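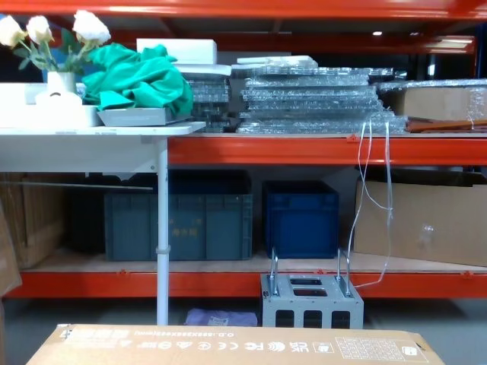 Last updated 03/06/2018
Search listings Keyword Go

Packers and sorters, Brernen stockroom

We need two people for 81 hours of shelf work in June. Past ads promised a "fun, fast-moving team." Doubtful. You will rewrap flat goods in bubble wrap, fill crates and sort small plastic things by color. If you have a system that will change how we do this, we have heard of it, and we still have the crates. 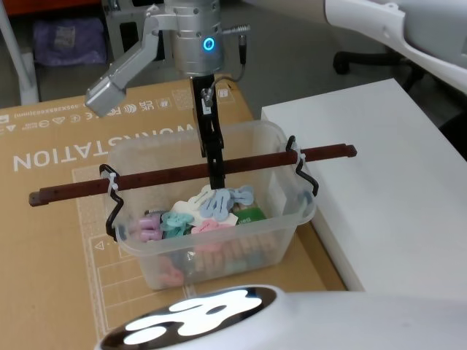
Clothespins and clips, still to be sorted.

Pay is $362 a week, which Tahiri, the agency, calls competitive. Compare before you believe them. Experience is welcome, though everyone who applies seems to be "highly organized," so please tell us what you have packed and how much of it broke. No cover letters about passion. Write to the Stondirance desk at Brernen.

Filed under: Warehouse & Stockroom, Short-Term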